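Bench notebook, Villar line trials, April

Kettle on at 7.40, both arms powered up before eight, and for once I had the room to myself long enough to write up yesterday properly. So this will ramble a bit, sorry to whoever reads it next.

The two arms ran the sorting and handing-over routine through most of the shift and got to 1,523 handovers, against 1,375 on the old settings. I'm pleased, of course I am, but the number I keep going back to is 21, the times someone had to get up and step in. Each of those is a person leaving their own work, walking across, pressing the stop, putting a thing straight and walking back again, and we don't log any of that as work. I've started a column for it — please use it, even if all you write is "cup" or "slipped".

I had a good long chat with Siu-ming Kwok over lunch about the packing side at Heltano. When the first arm went in there, the lifting went away and everybody was glad of it (sore shoulders all round, the winter before), but so did the talking, as people who used to stand opposite each other ended up minding one screen each. They've since moved two of the benches back to face one another and it's a happier place, he says. I'd like us to think about that before the Villar floor plan is settled, and it costs nothing but a bit of tape on the floor.

Things to do, in no order:
Go over the grip force on the thin handles again.
Ask Vostier whether the joint covers come in a softer edge.
Teach the evening shift the restart properly, by hand, and leave them alone with it for an hour.
Find the good hex keys!

Left the arms switched on over the break and the plates where they were, as I want to carry on from the same spot this afternoon.

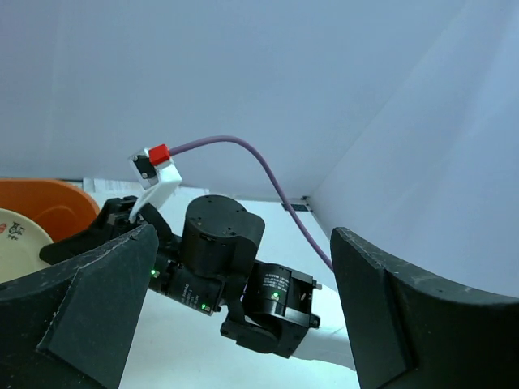

Müzeyyen Coşkun: I've used your new column on the evening shift and we had nine, mostly in the first hour. Could we have the restart lesson before the tape goes down? Two of mine are still nervous of the stop button, and I'd like them to have a say in where the benches go once they've got the hang of it.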